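Werkstatt Breltberg - Galerie

Umzug ist durch, die Werkbänke stehen, endlich mal Bilder. Reihenfolge etwas durcheinander, sortiere ich noch. Die Texte sind von mir (Meinrad), die Ergänzungen zu den Teilen von Prakash Kotian.

Wo wir sitzen
Halle 2, hinteres Tor, Klingel Aranda. Parken bitte nur links vom Tor, rechts steht der Nachbar. Offen Donnerstag ab 19 Uhr, wer früher kommt bitte anrufen. Schlüssel hat Prakash.

Was hier gemacht wird
Kleinmechanik, Elektronik, Gehäuse. Viel Reparatur, wenig Neubau. Angefangen haben wir mit Plattenspielern und einer alten Turex Drehbank, die läuft übrigens wieder - Riemen neu, Lager neu, Lack bleibt wie er ist. Drehbank-Bilder kommen extra.

Lager
Das Regal ist jetzt beschriftet. 32 Fächer, oben Leichtes, unten Motoren und Trafos. Schrauben nach Gewinde, nicht nach Kopf!! Wer etwas rausnimmt, schreibt es auf den Zettel. Die Pritari Kisten bitte nicht umräumen, die sind noch vom alten Raum und werden im Dezember durchgesehn.

Löten
Zwei Plätze, Absaugung an beiden. Spitzen nach Gebrauch verzinnen. Bleifrei und bleihaltig getrennt halten, steht auch auf dem Schild.

Die Bilder

1. Innenleben
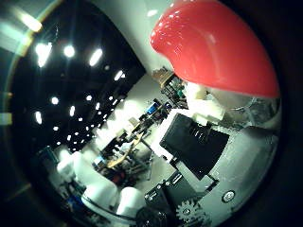

Servo schräg in der Mitte, weisser Kunststoffhalter dran, unten ein graues Zahnrad. Dazu grüne und schwarze Platinen und das blassgelbe Flachbandkabel im Bogen. Die rote Schale glänzt ordentlich.

2. Tor und Zufahrt
Bild folgt, war zu dunkel.

3. Drehbank
Auch noch offen. Prakash hat die Aufnahmen auf seinem Rechner, ich frag am Donnerstag nach.

Noch gesucht: Schraubstock, Backen mindestens 10 cm, gern gebraucht. Und eine Lupenlampe mit Klemmfuss. Angebote bitte direkt an mich, nicht über das Formular - das geht grade nicht.

Meinrad Thaler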